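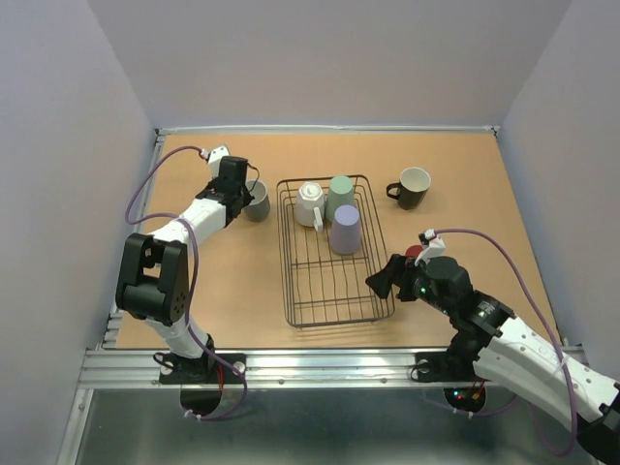 Sarita Vishwakarma

Chapter 5
Draining and Racking Small Ware

5.1 Scope of the chapter

The previous chapter dealt with washing and rinsing. This one covers the stage between the last rinse and the cupboard shelf, in which water leaves the ware by gravity and by evaporation. The stage is often treated as dead time. In a small household kitchen or a shared tea point it takes longer than all the others together, and most faults found on stored cups (tide marks, stale smell, chipped rims) can be traced to it.

The chapter is confined to drinking vessels: mugs, cups and tumblers. Plates are dealt with in Chapter 6, and cutlery in the second half of the same chapter.

5.2 Terms

Open rack. A rack made of wire or thin rod, without a solid floor, so that water falls clear of the ware. The rack shown at the head of the chapter is of this type, with parallel wires running lengthwise and cross bars around the middle and closer to the front.

Foot. The part of a vessel on which it stands when upright. On an inverted vessel the foot is uppermost. A recessed foot holds a shallow pool after rinsing and must be tipped or wiped. A flat foot holds little more than a film.

Rim contact. The points at which the rim of an inverted vessel touches the rack. On parallel wires, contact is made at a few short lengths only, and air can enter the bowl between them.

Handle overhang. The distance by which a handle projects beyond the body. In the rack shown, the white mug has been set with its handle towards the front, over the wires.

Standing ware. Any vessel left upright on the work surface, such as the grey cup to the left of the rack. Standing ware does not drain. It should be counted as unracked, whatever its state of cleanliness.

5.3 Principles of loading

Load from the back of the rack towards the front. The hand then never passes over ware already in place, and the free space stays where it is easiest to reach. The three inverted vessels in the opening picture occupy the back half, and the front half is clear.

Set each vessel down vertically. A rim that is slid along the wires will catch at a cross bar, and glazed ware chips most readily at the rim.

Leave a finger's width between neighbours where space allows. Vessels that touch hold water at the point of contact by capillary action – the effect is strongest between two smooth, straight-sided cups – and this water is the last to dry.

Mixed shapes need more room than matched ones. A cup that widens towards its rim takes up its greatest area at the level of the wires, so spacing should be judged there and not at the foot.

5.4 The Brindine trial

Much of the data in this chapter comes from the Brindine trial, in which 73 households recorded their racking habits through January. The record sheets gave 3,783 usable entries. Of these, 415 noted visible water inside a vessel at the time it was put away. The method is set out in section 5.7, together with the loading chart drawn up by Hellwig.

Before reading on, inspect a rack in daily use and note the following: the direction of the wires, the number of vessels inverted, the position of each handle, and any ware left standing beside the rack. The notes will be needed for the exercise at the end of section 5.5.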